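Peace lilies next to a work table, too much?

larkfoot
6 Apr 2020
I work from a dark wood table in a bright room with white walls. I have two peace lilies on the floor by it, both in white cylinder pots, and the bigger one is starting to lean over my papers. Should I move them or cut them back?

Ternov
Don't cut healthy leaves. Turn the pot a quarter every week or so and it will even out. Mine is 10 years old and I have only ever taken off the brown ones.

mohamedi_t
I disagree. I take the outside stems off at the base every May and the plant fills in again. It also keeps the leaves out of your drink.

Ternov
It fills in again because you repot it, Tumaini. You said so in the other thread.

mohamedi_t
I repotted it once in 5 years.

costit_b
Move the table. You get the light and the plants get left alone. Also check for drainage holes, a lot of those white cylinders have none.

larkfoot
The table weighs over 200 pounds so it stays. No holes, but the plants are in plastic liners and I lift them out to water. I had a green drink at the table today with the mug and water bottle, and there is still room for my stickers and pens, so space isn't the real problem. I just don't want leaves on the sticker sheets.

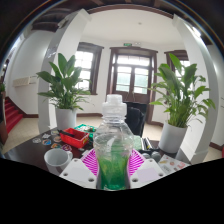 I'll try turning the big one first and leave the other where it is. If it still leans in May I'll take off a few outside stems the way Tumaini does.

costit_b
Lift the liners out and check the bottom of the pots for standing water while you're at it.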